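Drotden Adult Reading Program
Progress report to the Rantala Fund, September

Enrollment and attendance

The program opened the grant period with 40 adult learners across the two sites, Drotden and Prakeleck. Attendance at Drotden has held steady. Prakeleck lost several learners over the summer when the bus route was shortened, and we have moved the evening class there to 5:30 so people can catch the last bus home. Attendance has picked up, but it is not back to where it was in spring.

The waiting list at Drotden now stands at 9. Most of those people want an evening place, and our evening classes are full. We do not want to make the groups larger. Beginning readers need a lot of one-on-one help and the tutors already feel stretched in the first half hour.

Tutors

We trained 4 new tutors in this period. Three are teaching now. The fourth has taken a job out of town and will not be continuing, though she has offered to help with marking. Niilo Hirvonen ran both training weekends and has rewritten the handbook, which was long overdue. The old one still referred to workbooks we stopped buying years ago.

Tutors asked for more guidance on working with learners who speak well but have never learned to spell. We added a session on this, and Niilo is putting together a short set of practice sheets. The first few are in use at Drotden. The rest should be done before the winter break.
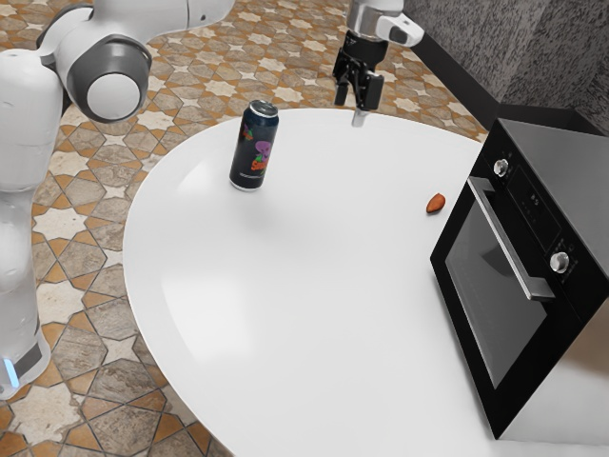

The reading materials were the largest single cost after wages. We bought the Meretti graded readers as planned, levels one to three. Learners like the short stories and have been less keen on the workplace titles, which several people said felt like being back at school. We have held off on ordering level four until more learners are ready for it, and would like to carry that part of the budget into the next period.

Everyday reading remains the most popular part of the course. Learners bring in letters from the landlord, school forms, prescriptions and pay slips, and the class works through them. This takes up more time than the lesson plan allows, and we have stopped trying to limit it. The plan for next term sets aside the last part of each class for it.

Assessment

Each learner is assessed on joining and again after 3 months. The second round was late at Prakeleck – the tutor who normally does it was on leave – and those results are not included here. At Drotden most learners moved up at least one step in reading. Writing is slower, as it was last year. We will send the full table once the Prakeleck results are in.

Budget

Spending is within the approved total. Travel is over, due to tutors driving between sites to cover absences, and printing is under. Savvas Christodoulou has prepared the detailed figures and will send them separately, with receipts.

Next period

We plan to open a second evening class at Drotden if a room can be found. The library has offered one, but it closes at 8:00 and that is too early for people coming off a late shift. We are also talking to the community college about sharing a room – no answer yet.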